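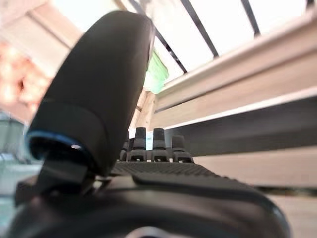
Home Projects Year 2 Games Design Staff Links

Grurkberg: a falling-block puzzle game for two players
Project report by Hongmei Han and Mayuree Phuthong

Last updated: Jan 31, 2019

When we first sat down to choose a project we had a long list of ideas, most of them far too big, and our tutor very kindly let us talk ourselves out of them one by one. What was left was Grurkberg, a puzzle game in which goods come sliding down a mountainside and have to be sorted on to the right ledges before the village of Sopacua shuts up its market for the night. The story is set in 1977, mainly so that Mayuree could give everybody the flared trousers she had been sketching all term.

The rules are quite simple, or at least we think so after living with them for so long. Each player has half of the mountain. Matching goods that touch along a ledge are packed up and sent down to the market, and any you leave lying about turn to ice, which then has to be broken by packing something next to it. If you pack a whole ledge in one go, a small avalanche rolls over to the other player's side. Our early avalanches were dreadful things and ended most games in no time, so the size of them now depends on how much room the other player has left.

We built the game in Surkuter, the drag-and-drop program we were taught in the first year, with Hongmei doing the rules and the scoring and Mayuree doing the drawing and the sound. It was a friendly way to divide the work, although we did both end up fixing the ice, which kept melting whenever the game was paused.
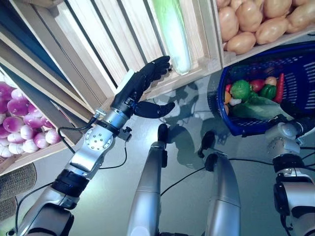
Drawing the goods took much longer than we had planned for, and we threw away a whole set in November. The pieces were all nicely rounded and very pretty, but at full speed the cheeses, turnips and loaves looked like the same lump in different hats. So we went back and gave each one an outline of its own. The cabbage is now a napa cabbage like the one here, long and cylindrical, stood upright in a pale wooden crate, and we kept the creamy white-green of the leaves with a slightly stronger green towards the top. It's the only tall piece in the game, and our players could pick it out straight away – one of them even started saving them up.

For testing we asked classmates and a few patient relations to play while we sat behind them and tried not to help. Between them they got through 51 matches. The avalanche was everyone's favourite part, and the menu was nobody's. Several people asked which button started the game, so the word "Start" is now a good deal bigger. We also added the Flidano, a goat who wanders across the screen and eats one piece of ice when you are losing badly. Hongmei was against the goat at first and has since come round to him completely.

There are things we would still like to mend. The music repeats too soon, the computer player is hopeless on the left-hand side of the mountain, and the scores aren't saved when you close the game. If we were starting again we would test on paper first, with cut-out pieces on a table, before drawing anything in colour.

Contact the course office | Copyright the authors | Back to top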